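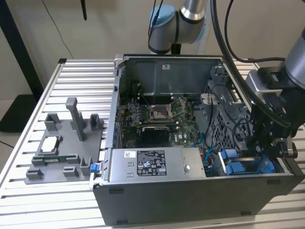 Inside the Old Tower: Photos from the Workbench

Page by Salma Hamdy. Updated in November.

I like to look inside computers more than I like to use them. In this small gallery I show one desktop tower with its side panel removed. It lies on its side on the metal work table, and in this position all the parts are much easier to see and to reach than when the computer is standing on the floor. My notes are short, and I have tried to write them so that a person who never opened a computer can follow.

The inventory number of this computer in our workshop is 1662. It came to us from the Burkow office together with 8 other towers which were not needed there anymore. My colleagues at Flirnden wanted to send all of them to recycling. I asked to keep this one for the repair course, and they were kind enough to agree.

The socket

In both pictures the processor socket is empty and its metal frame is open. In the first picture you can notice the gold field of pins. These pins are very fine and they bend easily, so I ask my students not to touch them with a finger, and also not with a cloth. If one pin is bent, the computer may not start, or it may start and not see all of its memory. Such a fault is difficult to find.

The processor

In the first picture a processor lies in the gray tray on the left, with its pale, silvery-white top facing up. It is a good habit to give each removed part its own place. On my first repair, many years ago at Declercq, I put a processor on a pile of papers and then I searched for it for 20 minutes. Hold a processor only by its edges, and look for the small mark in the corner before you put it into the socket. It should go down by its own weight, without pressing.

The memory slots

The black slots stand parallel to each other near the socket. When you install memory, please look first for the notch in the module. It fits in one direction only. Press on both ends until the clips close.
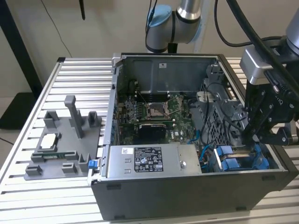 The power supply is the long silver box along the front edge of the open case. It has a black label with small white printing, and I recommend reading such a label before you buy any new part, for it should tell you how much power the unit can give. I do not open power supplies, and I do not let the students open them. The capacitors inside can hold a charge for a long time after the cable is pulled out.

The drive bays

On the right side there is a gray plastic cage, and beneath it are the blue caddies for the hard drives. Blue is also the color of the SATA cable and of the little tab at the left end of the case. I like it when a manufacturer uses a color for the parts you are supposed to hold or pull. In the Enix manual which we use in the course, there are 5 pages about colors and I find them more useful than the rest of the book.

The cables

The black cables go in loops from the drive cage down to the motherboard. Before you disconnect cables in your own computer, take a photo of them with your phone. Later you will be glad to have it.

If you have found a mistake in my notes or in my English, please write to me through the contact page. I read the messages in the evening, usually after eight.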